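# Cloth Handling Project, Spring Term

Botovville is the robotics club that meets in the back half of the shop building. This term one group of students took on cloth. The earlier groups worked with blocks and bottles, which keep their shape when a gripper closes on them. A shirt does not, and most of the term went into dealing with that.

The group had 14 students, split between two benches. Nurhan Polat ran the first bench and Toshio Chiba ran the second. Tala Hourani kept the log and wrote most of the notes used on this page. Each bench had one arm with a two-finger gripper and a camera at the wrist. The students drove the arms by hand control and recorded each run, and the recordings were later used to train the folding program.

Page last updated April 6, 2021.

## How the term was laid out

The first weeks were spent on single grasps. A student would bring the gripper to the cloth, close it, lift, and let go. This sounds simple, but the fingers slid off flat fabric more often than they held it. Hala Akl suggested going in at a fold or an edge, and the group changed its instructions to match.

In March the benches moved on to folding in half, and then to folding in half twice. Four kinds of cloth were used:

- dish towels
- cotton T-shirts
- a fleece blanket cut into squares
- black fabric from the drama department's leftovers

The black fabric was the hardest for the program. Folds and seams barely show on it, and the wrist camera has trouble telling one layer from the next. Tanveer Ghumman tried two desk lamps at different heights. The lower one helped a little with the towels and did nothing for the black cloth.

## Notes from the log

**Finger pads.** Bench one used bare plastic fingers all term. Bench two tried rubber pads for a few sessions and took them off again. The pads gripped well but would not let go cleanly, and the fold came back up with the hand.

**Naming runs.** Every run is saved under the name of the driver and the cloth. Runs from before the naming rule are in a folder called Qudah, after the laptop they were recorded on. Please do not move them.

**Dropped runs.** A run is kept even if the cloth falls. Mark it "drop" in the log and go on to the next one. Do not trim the end off.

**Focus.** The wrist cameras have fixed focus. Anything very close to the lens comes out soft, including the arms of the gripper. We left this alone so that all the recordings would match.

## From the wrist camera 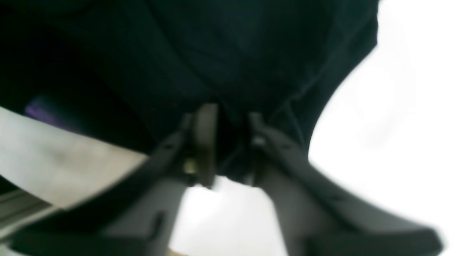 *Black fabric at the fingertips, with what looks like a fold tucked between them.*

## Still to do

- Label the remaining black cloth runs. Tala has the list.
- Compare the fold-in-half results from both benches.
- Write up the lamp test, including the part that did not work.
- Return the borrowed clamps to the wood shop.

The group will show the towel program at the spring open house. Students who want to join next term should talk to Nurhan or Toshio. No programming is needed to start, and new members usually begin by driving the arm and keeping the log.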